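Teaching by Hand at the Plandham Bench

The desktop computer is a poor subject for automation. Its parts are small, many are meant to be handled only by their edges, and the people who service them rely on fingertip feel that no drawing records. At Plandham, the Nindent project has spent most of a year trying to get that feel into a robot by having people drive the arm themselves, one short task at a time.

The method is direct. An operator holds a controller and moves the arm remotely while watching the work. Joint positions, gripper opening and the view from the wrist are logged together under a single clock. A run from start to finish is one demonstration. By 4 March 2019 the project had kept 1,113 of them, of which 837 passed review and went into training.

The first tasks were pick-and-place exercises with blocks. The current ones involve a processor, memory modules, a gray fixture that holds parts beside the machine, and an open chassis. A processor has to be gripped squarely. Memory has to be lined up with its slot before any force is applied, and the operator must judge that alignment mostly by eye.
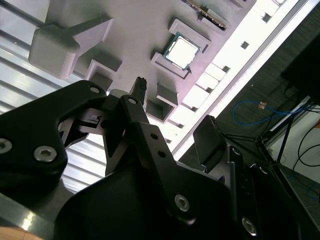
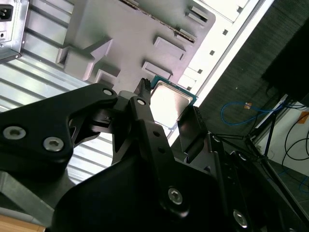
The wrist view at the Plandham bench.
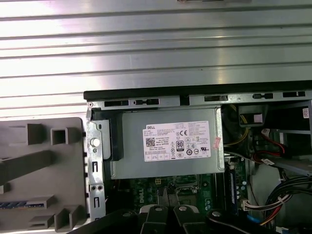
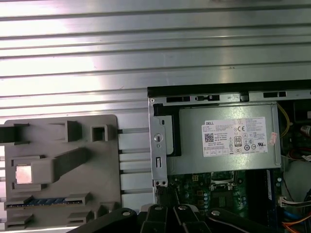
Operators are asked to work at a steady pace and to avoid pausing in mid-air. A pause is recorded as faithfully as a movement, and a policy trained on many pauses learns to stop in the same places. Early sets suffered badly from this. Reviewers now reject any run with a hesitation longer than 3 seconds unless the gripper is already in contact with a part.

Corrections are treated differently. If the operator approaches at a poor angle, backs off and tries again, the run is kept. A set made up only of clean approaches leaves the robot with no record of how to recover from a bad one, and small errors in position grow until the attempt fails.

Two control schemes were compared. In the first, the operator took hold of the arm and guided it by hand with the motors slackened. This gave good paths through open space, but the operator's own arms often blocked the view, and fine adjustments near the board were coarse. The second scheme, remote control through a handset called Pivo, was slower to learn. New operators needed about 70 practice runs before their recordings were usable. After that their gripper motions were more even, and the second scheme was adopted for all work inside the chassis.

Force remains the weak point. The handset returns none to the operator, so pressure on a part has to be inferred from what can be seen of it. Baluyot, the firm supplying the gripper, is preparing a fingertip with a pressure sensor for trial in July. Its readings would be logged with the rest of the data and shown to the operator as a bar on the monitor. Whether a bar on a screen is an adequate substitute for touch is an open question, and the existing demonstrations, recorded without it, may have to be kept as a separate set.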